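The flats above the shops in Pletden have been let by the same family firm, Bamwood, for 70 years. Most are small, and the rent has long been low enough for people who work in the town to live in it. In December the firm wrote to its tenants to say the whole terrace would be sold.

Ekua Gbeho has lived at the top of the building for most of her adult life. She pays month to month, as do her neighbours, and she keeps every letter in a folder by the door.
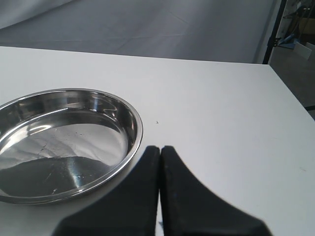 The buyer, Zuvum, has offered each household £2,000 to leave early. Three have taken it. Gbeho has not. She says the money would cover a deposit in Portela, two bus rides from her job, and very little else.

"I asked them to put the dates in writing," she says. "They rang me instead."

The sale was agreed on 08/06/2022, and the new owner has yet to say what it plans for the upper floors. The shops below have longer leases and will stay open - the baker has already signed again.
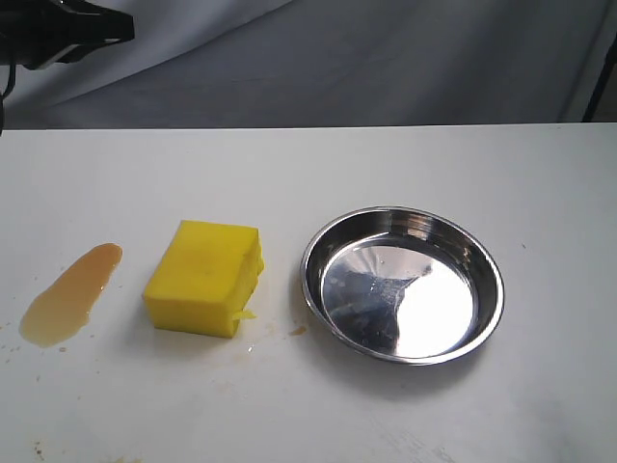

Does a tenant have to leave when the building is sold?

A sale does not end a tenancy by itself. The new owner takes on the agreement as it stands and must give proper written notice to end it.

Gbeho is still waiting for hers.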